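Lerel Bin Picking Planner, version 3: a long-term review
Mairéad Cullinane
Aug 7, 2022

I should say first that I am fond of this piece of software, because the grumbles are going to take up a fair bit of room and I'd hate anyone to come away thinking I'd send it back. I wouldn't. I've had it running in our lab at Parkstead since February, it has replaced a planner I wrote myself (and was rather proud of, once), and most mornings I'm glad of it.

Lerel sits between your camera and your arm controller. You feed it a point cloud, a model of the gripper and the walls of your bin, and it hands back a ranked list of grasps with a collision-free path for each. It runs on an ordinary Linux box with a decent graphics card. Installing it took me an afternoon, and most of that was my own fault for skipping the page about driver versions, which is clearly written and which I recommend to you warmly!

What won me over was the bin editor. In the old Grindley package I used before, a bin was a box with upright sides, and if yours had sloping walls you either padded everything by a few centimetres and gave up the edges, or you sat down and wrote the mesh out by hand. Lerel lets you tap the corners with the tool tip and drag the walls until they lie over the cloud. You can do the same for anything that sticks up over the rim, clamps included, and it remembers them by name. I had ours done before my tea went cold, and I am not quick at these things.

The grasp ranking is good too, and it explains itself, which I've come to value more than raw speed. Click on any candidate and you get its score split into contact, clearance and reach. We ran 300 picks on mixed household bits and pieces with the default settings and had 46 failures. After I'd raised the clearance weight and turned on the thin object filter, the next 300 gave us 27. Nearly all of those were flat things lying close to a wall, where the fingers want to go exactly where the wall is.

Cutlery deserves a paragraph of its own. Shiny forks come through the depth camera as a sort of mist, and Lerel will cheerfully propose a grasp on a tine that isn't there. The answer is to let it fall back on the colour image for the outline and take the height from the bin floor. This works nicely, but the setting is buried three menus down under "Surface priors", and I only found it after a kind soul on the Fitzsimmons users' forum pointed me to it.

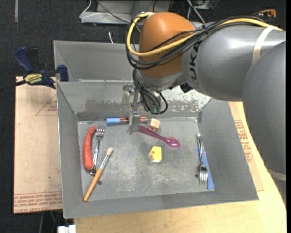
My other complaint is about cables. The planner knows all about the links of your arm and nothing whatever about what you've strapped to them, so a path it considers perfectly clear may still take a loop of cable for a scrape along the bin wall. You can add a padding shape to the wrist, and I did, a fat cylinder, but then it refuses half the low grasps in the corners. I ended up with two profiles, a fat one for the long moves and a slim one for the last stretch down, switched by a short script. It would be lovely to have that built in.

Support has been patient with me. The manual is thorough on setup and thin on tuning, so expect to experiment. If you only ever pick one part from one tidy tray it's more than you need, and the price will sting. For a jumble that changes every day I'd buy it again, and I've already asked for a second licence for the cell next door.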